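How to read your search referral report without fooling yourself

Every analytics package has a page that tells you which search engines send you visitors, and every site owner reads it wrong at least once. I read it wrong for most of a year. The steps below use Odo, which is what we run, but Sima and Derkell have the same screens under duller names.
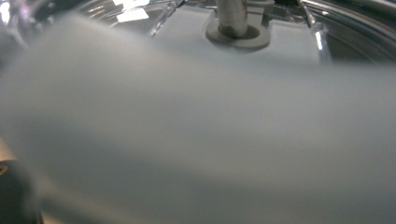 Posted by Gareth Lindqvist

Start with the date range. Odo opens on the last seven days, a stretch of time in which a small site can prove anything. Change it to 70 days and click Apply. The Apply button is gray and sits well away from the dates, so plan on missing it the first time.

Next, open Sources, then Search, and switch the column from Share to Visits. Share is where the trouble starts. In August our second-place engine went from 3 percent to nearly double that, and I wrote a cheerful email about it. Then I looked at Visits. The second-place engine had sent us 46 people, same as ever. The leader had simply had a bad month.

Now filter out yourself. Go to Settings, Exclusions, and add your office address. If people work from home, add those too, or accept that your most loyal reader is the person who fixes the typos.
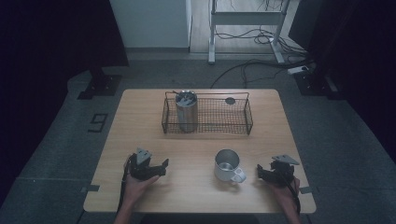

Muvport Web Team / Guides

Bots come next. Tick "Hide known crawlers" and run the report again. Ours dropped by 136 visits, all from one page, all lasting zero seconds. I had been rather proud of that page.

Once the numbers have stopped shrinking, save the view. Click the star, give it a name you'll recognize in three months ("test2" is taken, I promise), and set it as the default. Odo will ask if you want a daily email. You don't. 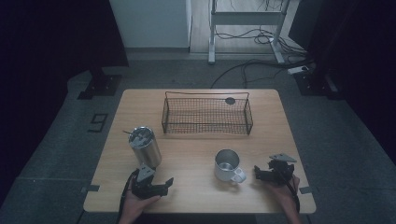 The last setting is the comparison line. Turn on "Previous period" and make sure both periods have the same number of weekends in them, or you'll discover that traffic falls off a cliff every time people go outside. Sima does this matching for you. Odo has a checkbox for it under Advanced — and it's off by default, naturally.

If the two lines still look wildly different, check whether somebody changed the tracking code partway through. The change log is under Settings, History. In our case, somebody was me.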